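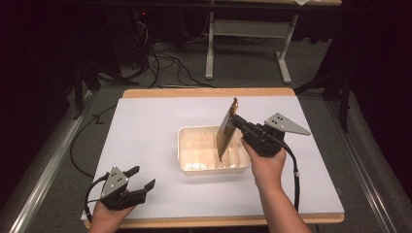 3.2 Upkeep of the hand-held grippers

The station uses two hand-held grippers of the same design, one for each hand. The operator sits a flat plate or card into a slot of a divided rack, lets go, and moves back. The slots are narrow, so a small amount of play in a finger shows up quickly as a tilted part. For this reason we keep a fixed routine for the grippers, first written by Harish Vashisht and later shortened by Ankit Dixit.

Each finger pad is held by screws and can be changed without opening the rest of the tool. The pads are checked before every block of 1,000 insertions. We look at the edges and the inner faces, then try every screw by hand with a short driver. Scratches on the top of a pad are left alone. A pad is replaced when its inner face no longer closes flat on a steel gauge 9 cm long — we found that worn corners matter much less than we first expected.
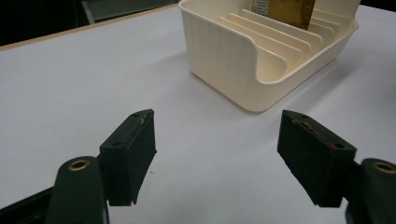
Figure 4. Open gripper fingers in front of the slotted rack. Screw holes are visible on both pads, and a brass-coloured ring insert on each arm.

After a pad is changed, the opening must be set again. The fingers are closed fully, the zero value is stored in the Brolludex logger, and the gripper is opened and closed 10 times. If the zero value has moved, the screws are loosened and the pad is seated a second time.
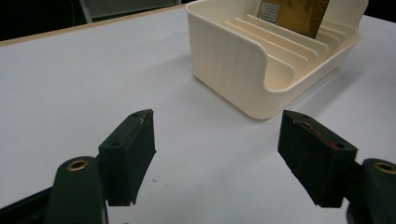
The rack stays in its usual position during this check, so that the operator can also try one insertion in a rear slot, where the reach is longest. Cables are inspected last. They should hang freely from the tool and must not pull at the wrist when the arm is stretched towards the far side of the table. In October one gripper gave an unstable reading after 1,208 insertions, and the cause was a loose connector, while both pads were still within the limit.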